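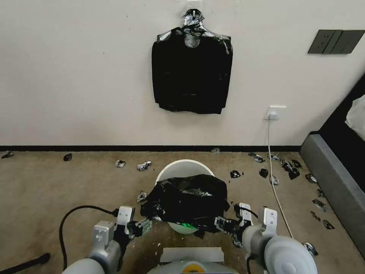
Figure 3. Bedroom corner with a spare bag on the wall hook and a round white bucket on the carpet, a black bag bunched over it.

4.2 Where the bags are kept, and how they go in

When Nasrin Bahrami and I began the Clusau household study, we thought of the garbage bag as the dullest item on our list, and I will admit that we very nearly left it out. The kitchen had already filled most of our notebooks by December. It was Khanyisile Msimang who kept returning from her visits with pages about bedrooms, and who persuaded the rest of us that the small bin beside the bed deserved a section of its own. We are very glad she did! People who told us they had no system at all for their trash would then walk us, quite happily, through a system they had kept up for years (often one they had learned from a parent, and had never thought to mention).
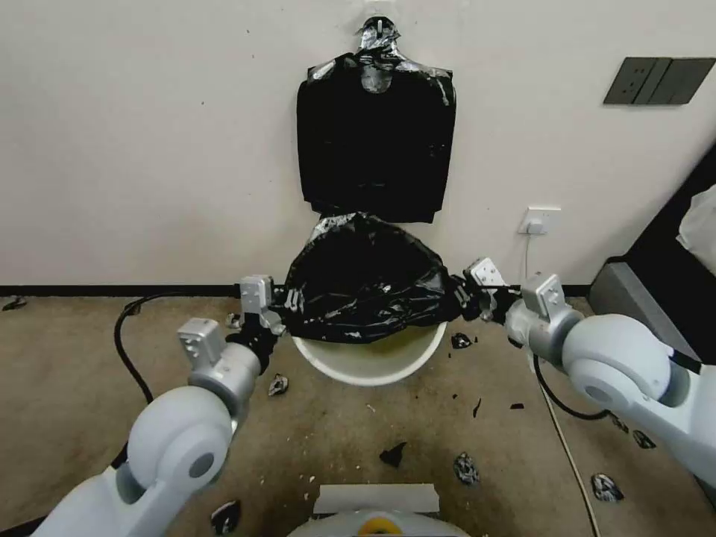 Storage was the first surprise. We had expected rolls under the sink, and in the kitchen that is mostly what we found, but the bedroom roll tends to wander. It turns up in closets, in nightstand drawers, and once inside a winter boot. A smaller group of households does away with the roll and keeps a bag out in the open, close to where it will be needed. In the corner shown in Figure 3, a black bag hangs from a small white wall hook, and the bin is on the floor with another bag bunched over it. We came to call this arrangement "hanging stock," a term Zihan Dai first used in the coding sheets and which stuck. Its appeal is easy to understand for anyone who has stood over a bare bin with both hands full, wondering where the roll went.

The second matter is the rim. Our participants care a good deal about the rim. Some fold the plastic down in a neat cuff, some tie a knot at one side to take up the slack, and some push the bag in with a fist and trust the next few tissues to hold it down. In our diary set of 600 bag changes, the written remarks dwell far more on bags slipping inward than on bags tearing, and several of the longest entries are complaints about this and nothing else.

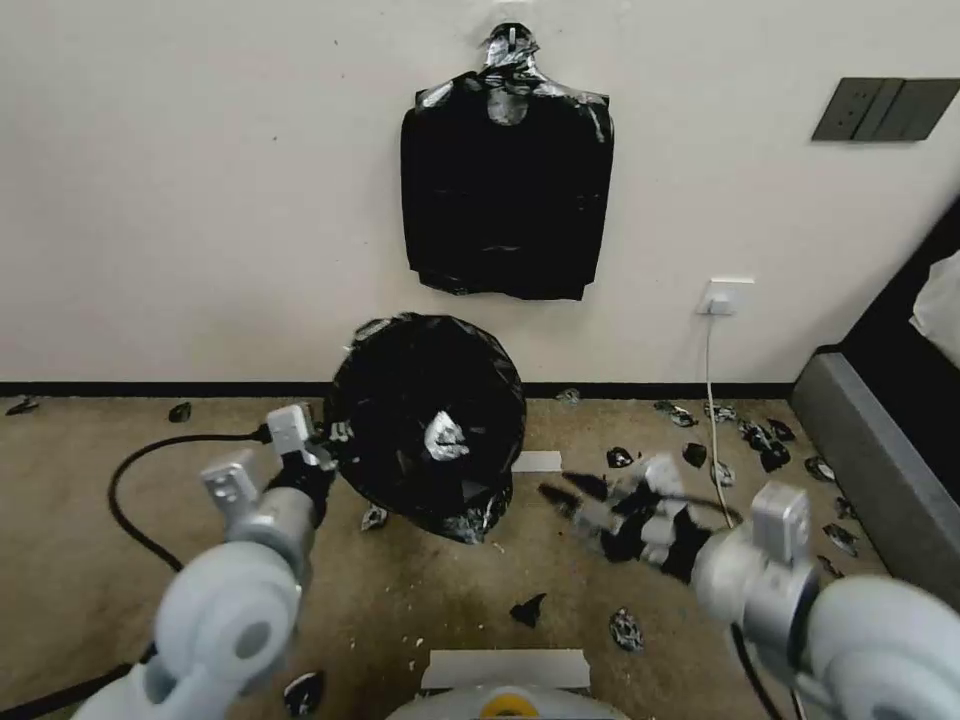

Figure 4. The same corner, with black plastic gathered and wrinkled around the rim of a round bundle on the carpet.

The floor matters too, more than we had planned for. A bin on tile slides when the liner is pushed down into it, so people brace it with a foot. Carpet grips the base better, but it shows everything that misses, and in Figure 4 the beige pile has darker patches near the bundle. Siyabonga Mofokeng has suggested that a carpeted bedroom ought to be treated as a separate setting in the Zernarton coding scheme, and we have followed him in the tables below.

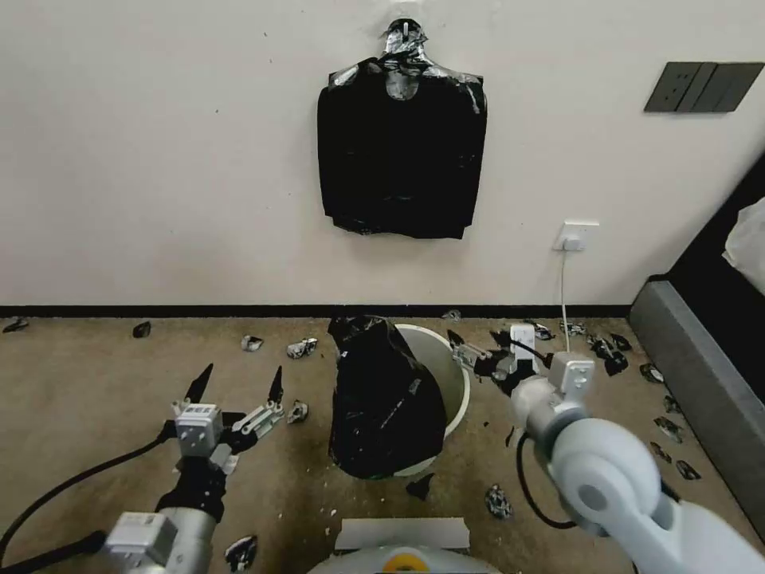
4.3 Tying off and carrying out

Once a bag is judged full, the household's attention moves from the bin to the door, and the habits become more varied still.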